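Search this site
Type and press enter

How to teach a child to tidy up without buying a system

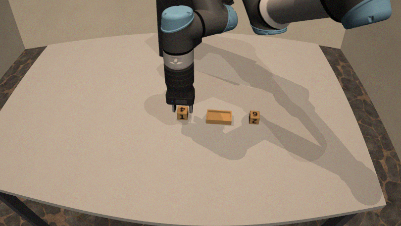

Most tidying advice for small children is selling you something. I have been through the Totach starter kit, with its 33 labels and a wall chart, and after 2 weeks the chart was behind the sofa. I don't believe a four-year-old needs labels. I believe a four-year-old needs very few things out at once and one obvious place to put them. Two numbered cubes with a shallow tray between them is about the right amount to begin with, and yes, that looks mean next to the heaving toy shelves in the Vatgate catalogue.

Start with a clear stretch of table. Put the tray in the middle, within easy reach, and the blocks on either side. Say "in the tray" once and wait. The waiting is the hard part – most of us do the job ourselves before the child has even looked up.

When the blocks go in, say so plainly. I don't use stickers. The people who swear by stickers tend to go quiet when you ask what happened once the stickers ran out.

Add one toy at a time after that. If it all ends up on the floor, go back to what worked the day before. Some children will tidy for a week and then refuse, and I have yet to read a book that explains it.

Move the tray to the shelf last. Any old tray will do. Ours came out of a kitchen drawer.

151 shares | 2 comments

Contact | © Pudow | Back to top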